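What I spent before the arm did anything

I said last time that I would write up the money side, so this is that post. It covers the bench, the arm and the bits in between, for a one-room setup. I am leaving out exact prices because most of mine came from quotes, and quotes depend on who you are and when you ask. The order of buying matters more anyway, and I got that wrong twice.

My first budget had two lines in it: the arm and "everything else". I put a figure against everything else by guessing. By the time I had priced the frame, the control computer, a proper network card, cables, a gripper and somewhere to put it all, the guess was short by 70 per cent. None of the items was a surprise taken alone. I just hadn't written them down.

So the second budget was a spreadsheet with 14 lines. I called it Vevatside, after the street I lived in at the time, and the name has stuck to the whole project. Each line had a column for the price, one for delivery, one for how long it would take to arrive, and one for what it was waiting on. The last column was the useful one. You can't order the mounting plate until you know the bolt pattern, and you can't settle the height of the bench until you know what the arm has to reach.

The bench

I bought aluminium extrusion for the frame. I had two suppliers on the list, Pettigrew and Brarnent. Pettigrew cut to length and charge per cut. Brarnent sell full lengths cheaper but leave the sawing to you. I don't own a saw that would make a square cut through that sort of section, so I went with Pettigrew and paid for the cuts. If you have the right saw, or know someone who does, do your own sums.

Buy more T-nuts and brackets than the drawing says. I ordered the exact number and had to place a second order, with a second delivery charge, for a bag that fits in a coat pocket. Corner brackets also make more difference to stiffness than I thought they would. I had planned to save money by using fewer and ended up adding them all back in.

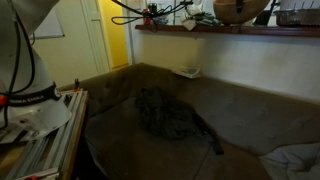

Floor space was the part I planned worst. I measured the footprint of the frame and checked that it would fit, which it did. I hadn't thought about the reach. An arm needs clear room all round it when it moves, and so do you when you want to get behind it with an Allen key. Mark the full reach on the floor with masking tape before you order anything, and leave the tape down for a week while you walk round it. I have since done this for the next layout and moved it on paper three times.

Cables should have had their own line too. They were under "sundries" in the first sheet. Long ones cost more than you would think, and it is easy to buy short because you measure in a straight line from one socket to another. The run has to go up, across and down again, with enough slack for the arm to turn. I now measure with a piece of string and add a metre.

New or used

I looked at both. A used arm can be a good deal, but ask what comes with it before you compare prices. I turned down one from a reseller in Stedelden because the controller wasn't included and the seller couldn't tell me which version it had been paired with. The arm on its own looked cheap. With a controller added it came out near enough the same as the better quote, and with no support.

Questions I would send to any seller, new or used:

Is the controller in the price?
What does the power supply need at the wall?
Are the emergency stop and its cable included?
Is there a yearly licence for the software?
Who pays for carriage if it has to go back?

I got straight answers to most of these by email. Where I didn't get one, I took the seller off the list.

What I would put first

If I were starting again I would buy the bench and the computer first and get both working before paying for the arm. I did it the other way round, and the arm sat in its box from February while I waited for the frame. That was warranty time I had paid for and didn't use.

I would also keep money back. My second budget had nothing left over at the end, and small things kept coming up – a longer network cable, a better extension lead, feet for the frame because the floor isn't level. They all went on my own card a bit at a time, and it was a while before I added them up.

The next thing on the sheet is a second gripper with softer fingers. I have two quotes and I'm waiting on a third. I'll put the updated sheet up when that's settled, with the delivery times filled in.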